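Section 3: Clearing the Settings on the Orndale 915

Read this once before you begin. It is shorter than the call to the Gisoton help line, and there is no flute music.

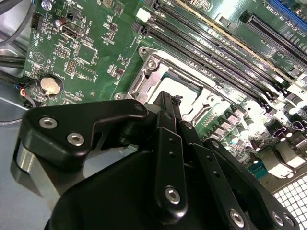
1. Save your work and shut the computer down. Closing your eyes and holding the power button is a different procedure, covered in Section 62.

2. Unplug the power cord at the wall. Press the power button once to drain what is left.

CAUTION: Touch bare metal on the case before you reach inside. Wool socks on carpet have ended more computers than old age has.

3. Find the clear-settings pins in the fold-out map at the back of this guide. Move the cap over by one pin, wait 3 seconds, and move it back.

4. Plug in, start up, and press F2 until the setup menu appears. Set the clock. It will be wrong - it always is.

5. Choose Save and Exit. Plain Exit throws everything away without asking.

Note: Owners of the older Vidberg model should skip step 3 and use the Clear button on the rear panel. Crichton power supplies have their own switch, which must be off for step 2.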